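3.2 The table as a resting place for things

In this section we look at what lies on a shared table while small equipment is being taken out or put away. We do not treat the table as furniture only. For us it is a place between two storage places, where an object can stay for a few minutes or for many days. The material comes from the workroom at Burolum, which we visited every Monday during the study period. Figure 4 shows the floor and one of the tables.
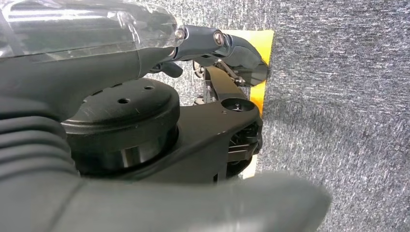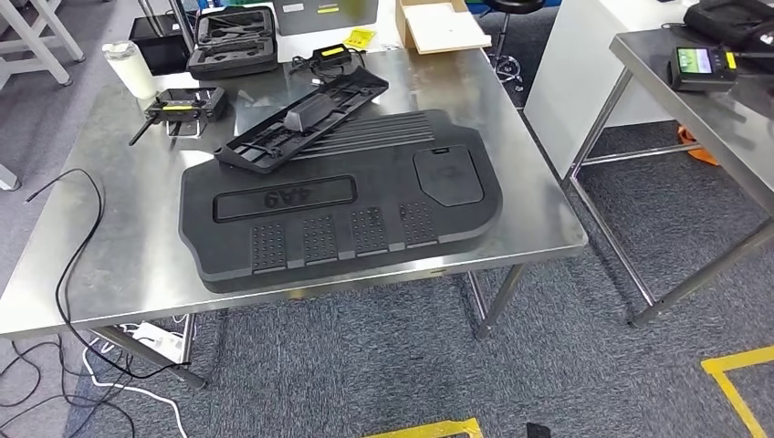
Figure 4. Burolum workroom. First picture: the grey speckled carpet, with a yellow surface near it. Second picture: steel table with black foam tray and ribbed plastic frame, a radio controller, a bottle, an open carrying case and other small items.

3.2.1 Three kinds of container

We follow Pavlović in separating containers by how much they say about their content. A shaped container tells the user which object belongs inside. The open zippered case on the table in Figure 4 is of this kind, as its grey foam has cutouts. A person who has never seen the equipment can still try an object in a cutout and learn something from the fit.

A plain container says very little. In the same picture there is an open cardboard box near the back, and a small black box at the rear edge. Boxes like these can receive almost anything, and in our diaries the participants described them as "where it goes for now". They were filled quickly and emptied slowly.

The third kind is more difficult to name. The large black foam tray has recesses of different outlines, a long rectangular one on the left and an angled one on the right, so it is shaped. But at the moment of the picture the ribbed frame is lying across its upper part, diagonally, with one end raised. The tray is here a support and its recesses play no part. We call this use "borrowed surface". It was noted 253 times in the coding, and it was the most common reason for disagreement between the two coders, who had to decide if an object was in its container or only on it. After discussion we decided that an object is "in" only when some part of its outline is held by the container.

3.2.2 Marks and labels

The tray carries the raised characters 4A9, which are read upside down from the side where the picture was taken. A mark of this sort is useful for the person who orders or replaces the part. It is less useful for the person who packs, who wants to know what goes where and usually has both hands occupied. Participants at Burolum rarely mentioned moulded marks. They spoke much more often of colour, and in particular of yellow – the controller has a yellow strip, the power adapter has a yellow label, and a yellow sticky note is at the back of the table.

Jasmina Halilović, who kept the longest diary, wrote that she finds an adapter by its label before she sees its shape. On another day she complained that too many labels had the same colour and so the advantage was lost. We consider both remarks correct. A colour helps while it is rare on the table, and a workroom has no simple way to keep it rare.

3.2.3 Cables

Cables were coded separately, following the Plastow list of loose items. The list has one weakness for our purpose: it counts a cable as one object with one position. On the table in Figure 4 the cable of the adapter is coiled, while another long black cable hangs over the edge on the left and curls down toward the floor. The second cable belongs to the table and also to the space below it. We therefore added a code for cables that leave the tabletop, and we applied it again to all 3083 entries.

The hanging cables were left until the last in most of the packing sessions. Participants packed first the objects with a shaped place, then the bottles and tools, and at the end they looked for where the cable started. In 5 sessions the cable was found in use and stayed on the table when all other things had been put away.

3.2.4 Time on the table

A packing session was counted as finished when the participant closed the last case. With this rule, half of the sessions took less than 20 minutes. The rule is not perfect. A case may be closed while a box at the back stays open with several things in it, and the participant goes home with the feeling that the table is clear.

We also asked participants to say which objects "lived" on the table. The answers did not agree well between persons. The bottle was named by nearly all of them, the sticky notes by none – although the notes were often the oldest thing present. At Raltorance, where the second group of diaries was written, the same question gave longer lists, and some participants included the foam trays. We return to this difference in Section 4.1, together with the drawings that both groups made of their tables from memory.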